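The Second Life of a Clear Tube

Silvia Štěpánek keeps her buttons in a tennis ball can. Her knitting needles live in a spaghetti jar, her spare candles in the plastic sleeve that once held a poster, and if you stay for coffee she will pull every one of them off the shelf and hand it to you, beaming, until your lap is full.

I went to see her in Gotmont because I had a drawer problem. Mine was full of cords, brushes and birthday candles, all lying flat and all tangled. Silvia's answer was to stand everything up. A tall container takes up no more shelf than a coffee cup, she told me, and when the walls are clear you never have to write a label (she hates labels, and she has terrible handwriting).

She has 65 of these tubes now, in a hallway closet barely wider than its door. I loved it in there! Colored pencils next to dried beans next to a whole cylinder of wine corks, and the light from the hall coming through all of it.

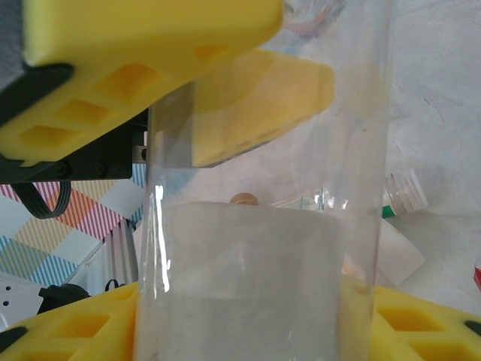 Her one firm rule concerns what goes inside what. A smaller cup or canister can drop into a tall tube and use up the space at the bottom, but leave enough room around it for two fingers, or you'll be shaking the thing upside down over the sink. She learned this with a set of cookie cutters that stayed put from January until spring.

Scratches don't bother her. A cloudy old cup holds rubber bands just as well as a new one, and warm water with a drop of dish soap takes care of most smudges. For the deep ones she ties a sponge to a wooden spoon, a trick she picked up from her neighbor Vlastimil Šindelář, who makes pickles and owns more jars than anyone on the street.

I drove home with seven tubes rattling in the back seat and had the drawer empty before dinner. The birthday candles went first, then the brushes. The cords took me until almost midnight, and I still have one that doesn't seem to belong to anything in the house.

More in Home
A Pantry in Dukau, Shelf by Shelf
Igor Štefanec Sorts 2,000 Buttons
Small Closets, Big Hopes
What to Do With 100 Empty Jars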